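Lolden go into the second half of the season two points off the play-off places, and the home form is the reason they are that close. One defeat in 11 at Enlow Park.

Away is another matter. Too many goals given up from set pieces, and no settled pair at centre-back.

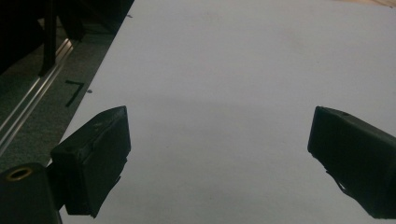
Lolden Town FC | Supporters' Updates

Sjöberg is back in training but won't be risked this weekend. The club want him for the run to May.

Away end for the Plerkik Cup tie holds up to 500. Tickets go on sale tomorrow morning, season card holders first.

Coaches leave from the ground at 11. Bring your card.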